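Home Forums Learning & Control New posts Log in

Search this forum Advanced search

Human head-camera data in the co-training mix: placement up, grasping flat
Shares 2

palletjack_ml
13 Oct 2022

Posting a partial result before we write it up properly, mostly to find out whether the effect is known. The task is desk reset: folders, name plates, pens and small plastic parts have to end up at fixed target poses on a white desk. Robot data is 20 teleoperated demos per object class on a Cedero arm. Human data is 964 episodes of people doing the same reset bare-handed at the Dumenthorpe site, head camera only, no gloves, no markers. The policy is the stock Bevov transformer with a shared image encoder and separate action heads.

Adding the human episodes improves final placement by a clear margin and does nothing measurable for grasping.

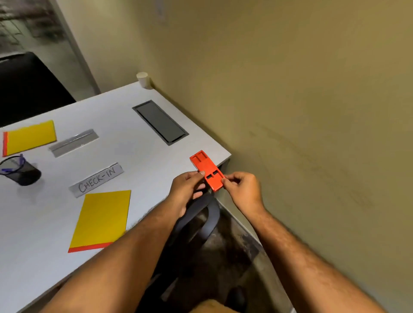
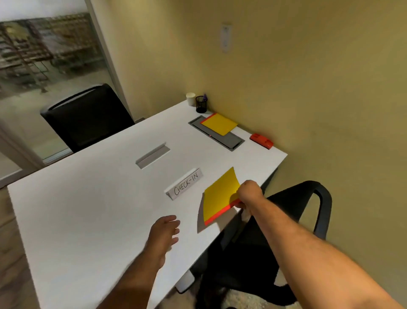
kelvin_gauge
What is the action label on the human side? If it's wrist pose from a monocular hand tracker, the grasp result doesn't surprise me at all. Wrist error in depth will be larger than the tolerance you need to get a fingertip under a folder, and it will be worst exactly when the hand closes on something and covers its own fingers. For placement you can be off by a lot in the middle of the path and still learn where the thing goes.

So I'd read your result as a statement about the tracker until shown otherwise.

palletjack_ml
Wrist pose plus a scalar for aperture, both from the Mocanu tracker, smoothed, expressed in the head frame at the start of each chunk. Aperture is thumb tip to index tip. I agree the depth error is bad near contact. We filtered out segments where the tracker confidence dropped, and that made grasping slightly worse, which I attribute to throwing away most of the contact segments.

rowboat
Filtering on confidence near contact is a good way to delete the part of the data you care about. I'd mask the loss on the action for those steps and keep the images going through the encoder.

Second question, about hand assignment. The Cedero setup is a single arm, correct? In the folder picture the right hand has the corner and the left is hovering palm-down beside it. In the other one both hands are on the orange-red part and it's up off the desk. How do you turn the second kind into a one-arm action? If the label is just "right wrist" then the part's orientation is being set partly by a hand your policy has no output for.

palletjack_ml
Correct, single arm. Current rule is: pick the hand whose wrist moves further over the chunk, label that one, ignore the other. For two-handed holds this is obviously wrong. I had assumed they were rare enough not to matter. For folders and name plates I think that still holds. For the plastic tray parts it does not, since people tend to pick those up and turn them over with both hands.

We have not split the results by object class yet.

gantry_dweller
Then the headline is premature. "Grasping flat" averaged over classes could be folders improving and trays getting worse by the same amount. You'd have two effects cancelling and a thread title claiming none.

kelvin_gauge
Seconded. Also, how many seeds?

palletjack_ml
Two. Yes, I know.

gantry_dweller
Two seeds on real hardware is normal enough that I won't complain about it for the placement result if the gap is as wide as you say. For a null result it isn't sufficient. You can't tell flat from noisy.

thermocline
I'm going to disagree with the general direction here. The tracker explanation and the hand assignment explanation both assume the action labels carry the benefit. In our own experiments with Bevov (different task, drawer loading) we replaced the human action labels with noise and kept most of the placement gain. The encoder was seeing the right objects, in the right room, from a high viewpoint, in a lot of layouts. That was enough for localization to get better, and placement followed.

If that's what is going on in your case, no relabeling scheme will help grasping, however careful. The grasp failures are local and contact-driven and a head camera at that distance resolves very little of them.

kelvin_gauge
Interesting, but noise labels with a separate action head is a weak test. The head absorbs the noise and the trunk gets close to zero useful gradient from it, so you're left with the robot data plus whatever the encoder picks up. What did the encoder pick up, if the gradient was noise?

thermocline
Fair. We had an auxiliary loss on the human data, predicting the encoder features a few steps ahead. I should have said. With the auxiliary loss off and noise labels on, the gain disappears. With the auxiliary loss on and noise labels, most of it is there. With real labels and no auxiliary loss, it's somewhere between the two, and I would not defend the ordering of those last two cases with our sample size.

palletjack_ml
That is useful. We have no auxiliary loss, so at least in our setup the gradient into the trunk from human data is coming through the action labels. I could run the same comparison: real labels, shuffled labels (taken from another episode of the same object), and no labels with feature prediction. Shuffled within class seems better than noise because it keeps the marginal distribution of target positions.

rowboat
Shuffled within class will keep too much. If the name plate always goes to the same spot near the folders then a shuffled label is nearly a correct label for the end of the episode. Shuffle across classes as well, as a separate condition.

palletjack_ml
Targets are fixed per layout card and the cards vary, so within class isn't quite that bad. But agreed, both conditions.

gantry_dweller
How are you scoring placement, by the way? Position only, or is orientation included? A folder at the right spot and rotated by a quarter turn is a failure in any office I've worked in. Same question for the tent-shaped plates. One lying on its side in the correct location should not get credit.

palletjack_ml
Position and yaw for folders. For plates, position, yaw and an upright check by hand. The upright check was done by whoever was running the arm, so it's not blind to condition. That is a weakness and I'd rather list it here than have a reviewer find it.

The plate with lettering on it ("CHECK-IN") also gets scored for facing the right way. The blank ones don't.

kelvin_gauge
Unblinded scoring on the metric that improved, and the metric that didn't improve is the one a gripper sensor can decide by itself. You see the problem.

palletjack_ml
I see it. Video of all rollouts is stored, so they can be rescored with the condition hidden. I'll do that before anything else, it costs an afternoon.

thermocline
While you're rescoring, log where in the grasp it fails. "Grasp success" for a flat folder on a smooth desktop covers at least the approach, getting under the edge, and holding on during the lift. Human data could plausibly help the approach and be useless for the rest. People slide a folder to the edge or press one corner to raise another, and a parallel gripper can do very little of that.

rowboat
I would go further and say the human strategy is harmful for flat objects. Imitating a hand that pinches a thin corner tells the gripper to arrive at a pose where it has no purchase. Did you see the arm attempting corner grasps on folders more often with co-training?

palletjack_ml
Yes, now that you ask. Robot demos go for the long edge with the jaws tilted. The co-trained policy approaches near a corner noticeably more often, and when it does it usually slips off. I had put that down to calibration drift. It would fit your reading better, and it would also explain a flat average if approach accuracy went up while the choice of contact point got worse.

gantry_dweller
So that's three candidate explanations with different predictions:
- tracker depth error: the approach should be off along the camera axis, in all classes
- hand assignment: trays get worse, folders and plates unaffected
- strategy transfer: folders get worse at a corner, trays mostly fine

All of them can be checked from stored rollouts plus the per-class split. No new data needed.

kelvin_gauge
I'd still want the depth one tested directly. Put a wrist pose from a calibrated external rig next to the Mocanu output on a handful of episodes and plot the error against time to contact. If it's small I'll withdraw the objection.

thermocline
Putting on record that I expect the encoder condition to recover most of the placement gain. If it doesn't, I was wrong about our drawer result generalizing and would want to rerun that too.

palletjack_ml
Plan, in this order. Blind rescoring of existing rollouts. Split by class, with grasp failures broken down by stage. Mask action loss on low-confidence steps and on two-handed holds, keeping the images in. Then the shuffled and feature-prediction runs with more seeds. The external rig at Dumenthorpe is booked out until November, so the tracker comparison comes last.

I've asked for the title to be changed to "grasping inconclusive." Moderator approval pending.

rowboat
Please also post the per-class table even if it's ugly. I have a single-arm dataset with the same two-handed problem and would like to know whether masking is worth the trouble before I relabel it.

palletjack_ml
Will do, same thread.

Reply Share Report Watch thread

Previous thread Next thread Back to Learning & Control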